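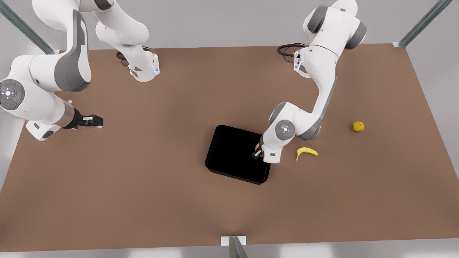 海诺·雷巴内在审完采购申请之后提过一个意见：申请书里写了机械臂的型号、臂展和负载，唯独没有写这台设备每班要处理多少只托盘，他没有办法判断该买一台、买两台，还是先不买。

第六章 设备购置与预算编制

本章学习内容
6.1 需求说明书
6.2 费用的构成
6.3 仿真验证与采购决策的衔接
6.4 报价比较
6.5 交货期与付款安排
6.6 预算的审批与调整

前面几章讨论了机械臂的结构、末端执行器的选择和工位布局，本章开始讨论钱的问题。学过技术课程的读者往往把购置设备理解成选型，选型完成，事情就算结束。在企业里，选型只占购置工作的一小部分。一份能够通过审批的方案，还要说明设备用来做什么、全部费用是多少、什么时候付款、什么时候能投入使用，以及达不到要求时由谁承担责任。

雷巴内的意见针对的是斯特拉兹兹（Strazds）果品包装厂的一份申请。该厂打算在包装车间增设一个双臂工位，把散放的水果逐个取放到托盘里。申请由工艺员伊耶娃·列皮尼娅起草，第一稿在2019年7月17日提交，两天后退回。本章各节都会用到这个案例，读者在阅读时可以把自己熟悉的工位代入进去，对照着做一遍。

6.1 需求说明书

需求说明书是采购文件中最先写、也最常被省略的一份。它的读者有三类：审批预算的人、准备报价的供应商，以及将来做验收的人。这三类人关心的内容不同，但都要从同一份文件里找到依据，因此文件中的每一项要求都应当能够检验。

“抓取稳定”不能检验。“连续处理规定数量的果品，掉落次数不超过规定值，果皮无可见压痕”可以检验。前一种写法在谈判时看起来省事，到了验收阶段，双方对“稳定”的理解各不相同，争议就会拖延付款。

斯特拉兹兹厂的第二稿补充了以下内容：

（1）处理对象。写明果品的种类、尺寸范围、外形特点和表面状况。弯曲的长形水果和近似球形的小水果，对夹爪开度和指面的要求差别很大。章首图的仿真工位中，桌面上放着一根香蕉和一个黄色的小圆果，托盘是浅口、带圆角的黑色矩形容器，两只夹爪都要从上方或侧面接近目标。只用一种水果写需求，报价时供应商就只会按那一种水果配夹爪。

（2）处理量。该厂按每班1455只托盘计算。写处理量时要注明班次长度、换盘时间是否计入，以及高峰日与平日的差别。

（3）场地条件。包括可用的占地面积、净高、电源、气源、照明以及线缆走向。工作台四周如果有立柱，应在平面图上标出立柱的位置，核对机械臂的活动范围。线缆也要画进去。底座后方的线缆如果盘在台面上，会占用一部分工作区域，采购时应当询问供应商能否改为下走线，改动是否另外收费。

（4）接口。新工位与上下游输送设备、称重设备和生产管理系统之间要交换哪些信号，由谁提供，由谁调试。

（5）人员。每班由谁操作，由谁处理停机，需要几天培训。

第五项经常被放到合同签订之后再考虑。列皮尼娅的第一稿同样没有写。退回之后她去问了夜班班长，得知夜班没有人具备修改机械臂程序的权限，一旦出现故障，只能等到早上。这个情况后来直接影响了维保条款的写法。

6.2 费用的构成

初学者编制预算，常常把供应商报价单的总额抄到预算表上。报价单反映的是供应商愿意卖什么，预算表反映的是买方要花多少，两者的范围并不一致。

机器人工位的费用可以分为一次性费用和持续性费用。

一次性费用包括：机械臂本体与控制器；末端执行器；工作台、立柱、支架和托盘定位件；视觉系统；安全防护装置；运输、保险和关税；安装、接线与调试；风险评估；操作培训；首批备件。

持续性费用包括：软件许可费；年度维护费；易损件，如夹爪指垫和密封件；电力和压缩空气；停机造成的产量损失；程序修改的人工。

斯特拉兹兹厂的第一稿只列了本体、控制器和运输三项。第二稿按上面的分类逐项询价，其中夹爪及指垫一项为2858欧元，由齐夫内斯（Tivness）公司报价，含两套夹爪，不含备用指垫。备用指垫要单独订购。这类“不含”的内容通常印在报价单末页，字号较小，编预算的人应当先读末页，再读首页。

还有一项容易漏掉的费用是生产中断。安装新工位时，相邻的人工包装台需要腾空，原有的工作量要么转移到其他班次，要么外包。该厂把安装安排在12月的停产检修期内，这项费用因此较低。如果设备不能按时到货，错过了检修期，费用就要重新计算，预算表中应当为此写一条备注。

不可预见费按什么比例提取，各企业有各自的规定。斯特拉兹兹厂按一次性费用的10%提取，并规定这笔钱只能用于已经签订的合同范围之内的变更。想增加新功能，要另外申请。

6.3 仿真验证与采购决策的衔接

在购买之前先做仿真，目前已经是比较普遍的做法。仿真的费用比实物低，修改布局也快，把右侧的机械臂向外移一段距离，在软件里几分钟就能看到结果。

对采购人员来说，需要弄清楚仿真回答了哪些问题，没有回答哪些问题。可达性、两臂之间的干涉、机械臂与立柱之间的间隙、单次取放的理论时间，这几项可以从仿真中取得较为可靠的数据。果皮与指垫之间的摩擦、果品的软硬差异、灯光变化对识别的影响、线缆长期弯折后的磨损，一般要靠实物试验。

于莱·巴拉瑙斯基涅在审阅第二稿时，在仿真报告旁边写了一句批注：“理论节拍请不要直接写进合同。”她的理由是，理论节拍假设每一次抓取都成功，而合同里的节拍要包含抓取失败后的重试。两者如果混用，设备验收时一定达不到指标，供应商会在报价中提前把这个风险算进去，买方多付了钱，也没有得到更快的设备。

比较稳妥的办法是分两步走。第一步根据仿真结果确定布局和臂数，以此询价。第二步要求入围的供应商用买方提供的真实果品做一次抓取试验，试验数据作为合同附件。试验费用由谁承担，应在询价函中讲清楚。斯特拉兹兹厂的做法是各付一半，中标者的一半在首期款中返还。

两臂还是单臂，也应在第一步解决。双臂工位的设备投资较高，编程和安全评估的工作量也更大。它适合需要一只手扶稳容器、另一只手放置物品的作业，也适合左右两侧同时来料的作业。如果两只手臂大部分时间在轮流等待，就应当重新考虑单臂方案，或者调整来料方式。判断的依据是每只手臂在一个循环中的空闲时间，这个数据在仿真中可以直接读出。

6.4至6.6节内容提要

第6.4节介绍报价比较。该厂收到了齐夫内斯、克利尔卡赫（Clirkach）和扎斯塔梅尔（Zastamel）三家公司的报价，三份报价的范围各不相同，其中一份含安装不含培训，一份含培训不含防护围栏。这一节会演示怎样把三份报价换算到同一范围，再比较价格。

第6.5节讨论交货期与付款。扎斯塔梅尔公司承诺的交货期为37个工作日，从收到首期款之日算起。“从哪一天算起”对现金流的影响，这一节用时间表的形式说明。负责付款的乌尔迪斯·梅茨要求每一笔款项都对应一份可以交付的文件或实物，他使用的对照表附在该节末尾。

第6.6节讨论审批意见的处理，以及预算批准之后发生变更时的手续。

阅读前的准备

开始阅读6.4节之前，请完成下面两项工作，结果留待本章的综合练习使用。

一、选择一个你了解的手工工位，按6.1节的五个方面写一份需求说明书，篇幅不超过两页。写完以后，把其中不能检验的要求用铅笔圈出来，逐条改写。

二、为这个工位列出一次性费用和持续性费用的清单，暂时不填金额，只注明每一项应当向谁询价。如果有一项不知道该问谁，就在旁边打问号，在小组讨论时提出。

本章出现的术语

节拍：完成一个工作循环所用的时间。本章区分理论节拍与合同节拍，后者包含重试时间。

末端执行器：安装在机械臂手腕法兰上的工具。本案例中为平行夹爪。

首期款：合同生效后支付的第一笔款项。本案例中交货期自卖方收到首期款之日起计算。

范围差异：两份报价所包含的货物与服务不一致的部分，换算方法见6.4节。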